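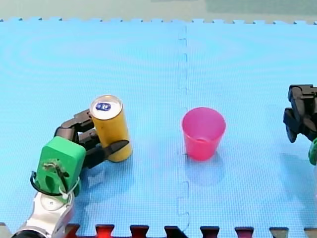
Light blue tiles, the seam a little right of center

Hi all,

Catching up on the floor thread after a long week, so forgive me if I repeat stuff. Quoting the part I wanted to answer:

> We're moving into a ground floor apartment in April and the second
> bedroom is going to be my exercise room. It's bare concrete with some
> kind of paint on it. I've been going back and forth between the Sukach
> foam tiles and a roll of the Addo rubber. My budget is 500 for the
> whole room, and I mostly do yoga and a bit of jump rope. Does foam
> hold up? And do the seams drive you nuts?

I've had both, so here goes. For yoga I'd go foam every time. My knees are not what they were, and kneeling on rubber over concrete is just kneeling on concrete with a smell. Oh, and the smell! The Addo roll sat in my garage for most of a month with the door open before I let it in the house, and I could still pick it up on warm evenings. Some people don't notice it at all (my sister claims she likes it), but do yourself a favor and unroll it outside first if you go that way.

Jump rope is where foam loses. It's too squishy to get a nice bounce, and the rope chews at the surface. I ended up with a leftover piece of rubber, just big enough to stand on, and I drag that out when I want to skip and shove it back behind the door after. Cheap, ugly, works fine.

Seams: they bugged me for the first few days and then I forgot. The trick for me was laying everything out loose, leaving it overnight, and only pressing the tabs together the next morning. My first try I did it all in one go, straight from the box, and got a hump in the middle that I tripped over for weeks. Also leave a gap at the walls. I didn't, and when the heat came on the whole thing rose up like a pie crust.

On money, my room cost me 234 in tiles, with 4 left over for spares. Buy the spares. Colors change from batch to batch and Sirkeo, where I got mine, had already dropped my shade when I went back for more. They did have Zindico edging strips that almost fit, if you don't mind trimming the tabs with a kitchen knife like I did.

One more thing on the painted concrete. Tape a piece of plastic to it for a couple of days before you put anything down, and look for damp underneath. My old basement failed that test and I went ahead anyway, and pulling up those tiles a year later was pretty gross. If it's dry, you're good to go, but I'd still lift a corner now and then.

Has anyone here tried cork? I keep looking at it for the hallway and then chickening out at the price.

Happy to measure anything if it helps,
the one with the squeaky stairs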